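Clemness Plush Blanket

Item 1357
Made for Trelitz by Sikder Home Textiles

The Clemness is a mid-weight plush blanket for everyday use on a bed. It has a short, soft fleece pile and a plain hemmed edge. It can go on top of the bedding as a cover or under a comforter as an extra layer in cold weather. It has no pattern and no printed side, so it doesn't matter which way up it goes on.

We have sold it since November of the year before last, and the pink has been the color people order most. The others are oat, slate and a dark green that replaced the old navy.

Sizes

Twin: 66 x 90 inches
Full/Queen: 90 x 90 inches
King: 108 x 90 inches

The Full/Queen hangs over the sides of a standard queen mattress by 15 inches each way when centered. If your mattress is deeper than 14 inches, or you like the blanket to reach close to the floor, order the King. All three sizes are the same length. On a bed with a tall headboard most people stop the blanket short of the pillows and leave the sheet or the fold of the bedding showing, and 90 inches is long enough to do that and still tuck in at the foot.

Fabric

100 percent polyester, knitted and then brushed. The weight is 300 grams per square meter. That puts it between a thin throw and a winter blanket. It isn't quilted or lined. There is no fringe.

The pile is long enough to show marks. If you run a hand over it, the brushed part will look lighter or darker than the rest until you smooth it back. This is normal for plush fleece and is not fading or wear. We get more questions about it in pink than in any other color, probably from people who have only had woven blankets before. A pass with the flat of your hand toward the foot of the bed evens it out.

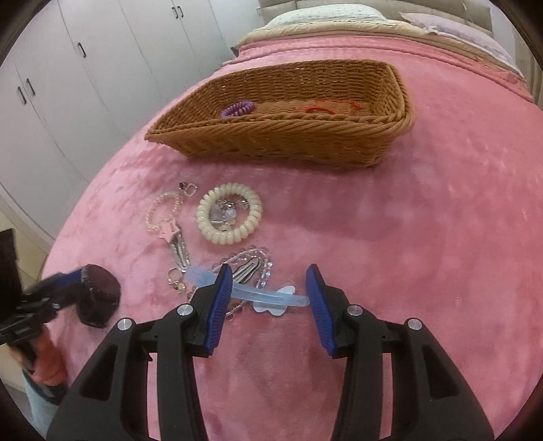
Small things can be set down on the blanket without much trouble, but be careful with anything that has an open hook or a rough edge. Hair clips, bracelet clasps, earring backs and zipper pulls can catch in any knitted pile. If something does catch, don't pull. Hold the fabric flat with one hand and work the item back out the way it went in. A loop that has been pulled up can be trimmed level with small scissors and the knit will not run. A tray or a shallow basket is a good idea if you sort jewelry or hair things on the bed - fine pieces sink into the pile and are easy to miss when you shake the blanket out.

Washing

Machine wash cold on a gentle cycle, with a mild liquid detergent. Wash it by itself the first two times. New plush sheds some loose fiber, and it will end up on your towels if you wash them together.

Don't use fabric softener or dryer sheets. They coat the pile and make it lie flat. Don't use bleach.

Tumble dry on low, or hang it over a line or a shower rail. Take it out while it is still very slightly damp and shake it hard, then lay it over the bed to finish. Do not iron. High heat melts the tips of the fibers and that can't be repaired.

The King needs a large-capacity washer. If it fills the drum before you add water, take it to a laundromat.

Shedding and pilling

Our fabric buyer, Pascal Engelhardt, put samples through 1000 rub cycles before we took the blanket on, and they came back with light pilling at the corners only. At home, expect some at the edge where feet and hands pull on it. A fabric comb takes it off. The shedding should stop after the second wash. If it goes on past the fourth, write to us and we will exchange it.

Storage

Fold it loosely and keep it on a shelf or in a cotton bag. Vacuum bags will save space, but they press creases into the pile and it takes a wash to get them out.

What comes with it

One blanket, folded, in a reusable zip bag made of cotton. Pillows, pillowcases and other bedding are sold separately. The Grerberg sheet sets are available in the same oat and slate and are listed under Bedding. There is no Grerberg set in pink.

Returns

Unwashed blankets can be sent back within 30 days. Once it has been washed we can only take it back for a fault - a split seam, a hole in the knit, or shedding as described above. Keep the sewn-in label, as it has the batch number on it.

Color matching

The dye changes slightly from one batch to the next. If you need two blankets for twin beds in the same room, order them together and put a line in the order notes. Tanvir Sikder's team will pick both from the same batch when there is stock. We can't match a new blanket to one you bought earlier.

Page updated 24 April 2024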